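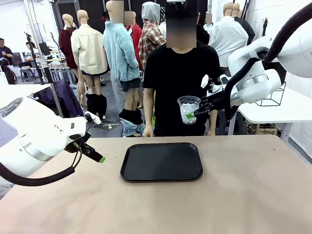 Crushed ice in a clear cup, black tray waiting on the table.

Forum: Cold Drinks > Dispensers and Service
Thread: Crushed ice fill level for self-serve iced drinks

mernine_ops
Posted December 5, 2020

We run a drinks table in the back of the Mernine sample room. It shares floor space with the display mannequins, so the table stays small: one tray, one jar, clear plastic cups. Each cup gets crushed ice first, goes on the tray, then gets filled from the jar.

My problem is dilution. Over the past month we served 1,958 cups and the comment cards are consistent: first half fine, second half watery. Brew is black tea at double strength, chilled overnight. Ice is crushed in a Dullow bench crusher on the fine setting.

Questions are fill level, crush size, and whether the ice should go in before or after the drink.

tray_liner
How full are you going with the ice? To the rim and halfway are two different drinks.

mernine_ops
It varies by who is on shift, and that is part of the trouble. Photo of the usual arrangement:
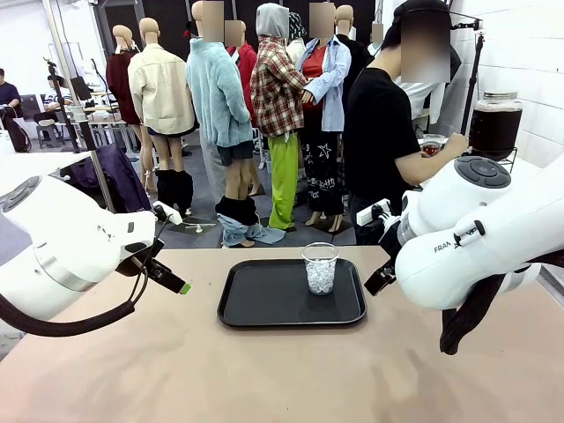

Cup with ice on the tray, jar on its wire stand by the brick wall.

Anything between a third and the full cup gets served. Nobody has written down a number.

tray_liner
Then write one down before changing anything else. I would start at half the cup by volume, level, no mound. Fine crushed ice packs more densely than cubes, so people who learned on cubes tend to overfill with it.

B. Modise
I disagree with half. Fine crush melts fast on contact because of the surface area, and a small charge of it disappears before the drink gets cold. You end up with a lukewarm diluted drink, the worst of both. Fill it to the top, pour, and the whole thing reaches temperature quickly and then holds. The total melt is set mostly by how warm the drink was when it went in.

tray_liner
Only until it reaches equilibrium. After that the cup is taking heat from the room, and a thin plastic cup takes plenty. Our customers carry theirs for half an hour.

B. Modise
And a cup with more ice in it is still cold after that half hour. Yours is tea-colored water at room temperature.

flenov_parts
You are both arguing about volume. Weigh it. Put 100 grams in each cup, use a portion scoop, and the shift variation goes away. We did that at the Baloyi counter in August and tracked 2,275 cups. Complaints about weak drinks stopped being a category. I can't say how much was the weight and how much was the staff paying attention.

mernine_ops
A scoop is easy enough. What about crush size? The Dullow has fine and coarse.

flenov_parts
Coarse. Drain it too. Crushed ice that has been sitting in a bucket carries a surprising quantity of meltwater, and with fine crush it stays trapped between the pieces. Perforated insert in the bucket, empty the bottom every hour.

Mpho Coetzee
Agree on draining. I don't agree on coarse for a display table. Fine crush looks better in a clear cup and people take more of them. If appearance matters, keep it fine and raise the strength of the brew.

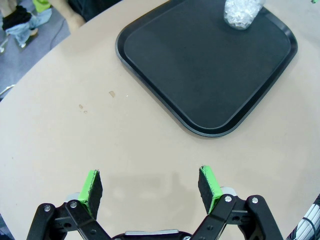 mernine_ops
Appearance does matter. The black tray was chosen for that reason, as pale ice shows up well against it and the table is too light to do the same job. The raised rim also holds a spill. I would prefer to stay on fine if the draining fixes enough of it. A stronger brew is possible but the tea already clouds when chilled at double strength, and going further makes that worse.

B. Modise
Clouding comes from chilling it too fast. Let it come down to room temperature with the lid off, then refrigerate.

tray_liner
With the lid off in a room full of clothes? Lint. Cover it with a cloth.

B. Modise
A cloth, fine.

flenov_parts
One more point on the jar. Keep it cold until service and only put out what you will pour in an hour. If it sits there all afternoon the ice is doing the refrigerator's work, and no scoop size corrects for that.

mernine_ops
It does sit out all afternoon. I will split the batch in two, keep fine crush, drain the bucket, and run the weighed scoop at full strength for a week before touching the recipe. Order of filling stays ice first unless someone objects.

Mpho Coetzee
No objection. Pouring first splashes when the ice goes in.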